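Sornia : corpus de libellés d'emballages alimentaires

Sornia rassemble des libellés relevés sur des emballages de biscuits, de confiseries et de snacks vendus en Europe et en Asie. Le jeu sert à tester la détection de langue et la normalisation de textes courts.

Contenu
1001 libellés, 19 langues, un fichier TSV en UTF-8. Colonnes : id, texte, langue, type (nom, ingrédients, allergènes, conservation), lot.
Découpage : 749 lignes pour l'entraînement, 252 pour le test.

Les libellés ont été saisis à la main puis relus. Les retours à la ligne d'origine sont remplacés par une barre verticale. Les caractères chinois sont conservés tels quels, sans conversion entre formes simplifiées et traditionnelles. 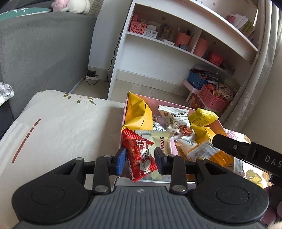
Sachet rouge à caractères chinois, devant une boîte rose de snacks emballés individuellement.

Limites
Le lot Veres contient des doublons proches, surtout dans les mentions de conservation. Les textes de plus de 400 caractères sont tronqués. Les allergènes ne sont pas vérifiés : ne pas utiliser ces données pour informer des consommateurs.

Utilisation
Le script prukico.py charge le TSV et filtre par langue :
python prukico.py --langue zh --type nom

Licence
CC BY 4.0 pour les annotations. Les marques restent à leurs propriétaires.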